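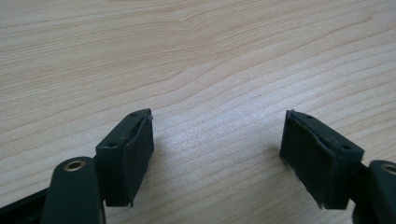 Wer einen Holztisch kauft, bekommt neuerdings eine Erzählung mitgeliefert. Vom Wald ist darin die Rede, vom Charakter, von der Ehrlichkeit des Materials. Ich habe in den vergangenen Wochen viele solcher Erzählungen gehört und glaube den meisten kein Wort. Dabei kann ich die Verführung verstehen. Ein blasses, fast blondes Holz, über das sich die Maserung in langen Bögen zieht, oben weit ausholend, weiter unten zu dünnen Streifen verdichtet – darauf ruht der Blick gern. Nur sagt so eine Zeichnung nichts darüber, wie sich ein Tisch benimmt, wenn daran gegessen, gestritten und Steuererklärung gemacht wird.

Helle Platten sind seit Jahren das Maß der Dinge. Dunkle Esstische stehen in den Kleinanzeigen und finden keine Abnehmer, während Läden wie Semaan ihre Ausstellung im Januar komplett auf helle Töne umgestellt haben. Nizar Boutros leitet dort den Verkauf. Er führt mich an eine Platte, streicht mit der flachen Hand darüber und wartet, bis ich es auch tue. »Die Leute wollen anfassen«, sagt er. Gut, ich fasse an. Glatt und matt. Was ich damit über die nächsten sieben Jahre erfahren habe, bleibt sein Geheimnis.

Matt ist überhaupt das Zauberwort. Matt heißt natürlich, heißt unbehandelt, so stellt man es sich jedenfalls vor. Seon-mi Cho, Tischlerin mit eigener Werkstatt, kann darüber nur den Kopf schütteln. Matten Lack gebe es genauso wie mattes Öl, und nach dem bloßen Hinsehen würde sie selbst keine Wette eingehen. Wer nicht nachfragt, behandelt dann womöglich Lack mit Öl und wundert sich über den klebrigen Film. Sie hat solche Tische schon abgeschliffen, einen davon zweimal.

Dann die Pflege. Padico verkauft ein Hartöl in der kleinen Dose, Pumon eine Seife, die angeblich alles kann. Ich habe beide auf demselben Brett ausprobiert und Rotwein, Kurkuma und Kaffee 60 Minuten einwirken lassen. Der Kaffee ging fast weg, der Wein so halb. Das Kurkuma ist noch da, auf beiden Seiten, leuchtend gelb. In der Broschüre kommt Kurkuma nicht vor.

Bei Driltow kostet eine Platte ohne Beine 1.000 Euro. Nabil Jaber hat sie trotzdem gekauft und legt seither Untersetzer aus, dazu ein Wachstuch, sobald die Kinder malen. Die Maserung sieht er vor allem, wenn Besuch kommt. Seine Frau Ye-ji Cha hätte lieber den alten Küchentisch behalten, der hatte Brandflecken und durfte das. Gefragt, ob er den Kauf bereut, überlegt Jaber lange. Dann holt er einen Lappen, weil mein Glas einen Ring hinterlassen hat.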